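**Finditz lettings — room check, living room, unit 107**
Checked by: Teresa Ostrowski. May.

- [x] Floor tiles — glossy finish, slip risk if mopped during occupancy. Mop last.
- [x] Coffee table — legs tight, top level.
- [x] Sofa — frame sound. Cushions to stay off the floor.
- [ ] Power strip — on the floor by the sofa. Move against the wall.
- [ ] Long white cable — crosses the walkway to the right side. Clip to skirting, coil the slack. Trip hazard, priority 3.
- [ ] Bin — keep lid shut, store clear of the route.

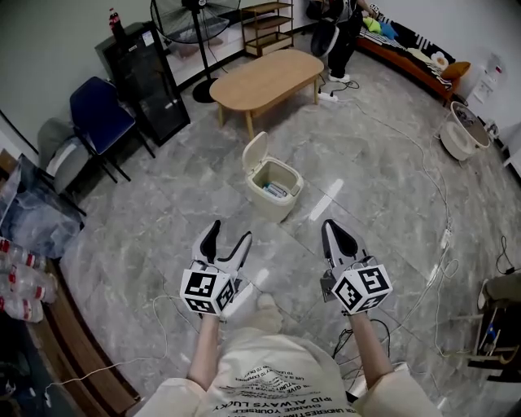 Living room, bin open in front of the coffee table, cable run still unclipped.

Recheck: L. Domański, 14:00.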